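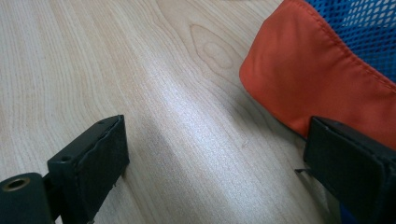 Projects > Dillow Workshop > Hand-held gripper > Paper, section 3

Print this page | E-mail this page

April – posted by the Dillow build group

3. Construction and bench set-up

3.1 Fingers and pads

The hand-held gripper was built in the shared workshop at Endale, using only the tools kept there. Both fingers are black and each ends in a rectangular pad with a flat front face (Figure 1). The pads went through 6 versions. In the first three the facing was too stiff, and light fabric slid out when the tool was tilted. The present facing is softer than its backing and is glued on in one piece, then trimmed by hand.

Threaded inserts were pressed in with a soldering iron. We spoiled several parts before settling on a slower press – the plastic has to flow back round the insert before the iron is lifted. The handle was adapted from an earlier Sturex grip and still carries its trigger spring.

Figure 1. The two fingers open over the bench top, with an orange fabric item joined to blue mesh lying beyond the right-hand pad.

3.2 Bench and objects

Trials were run on a pale wooden table under the ordinary ceiling lights. These leave a broad band of glare on the wood, and we made no attempt to remove it, as a home bench would have the same problem. Soft items were chosen first. Fabric creases differently each time it is put down, so the pads seldom meet the same shape twice.

Each object was given 20 grasps, with the tool held in one hand and the fingers open at the start. The operator closed the fingers, lifted, waited 3 seconds and set the object down again. Attempts were logged in Pindeo, the group's own script, which also stores the finger opening at the moment of contact. A full session took more than 25 minutes, mostly spent putting objects back – this time is left out of the results in section 4.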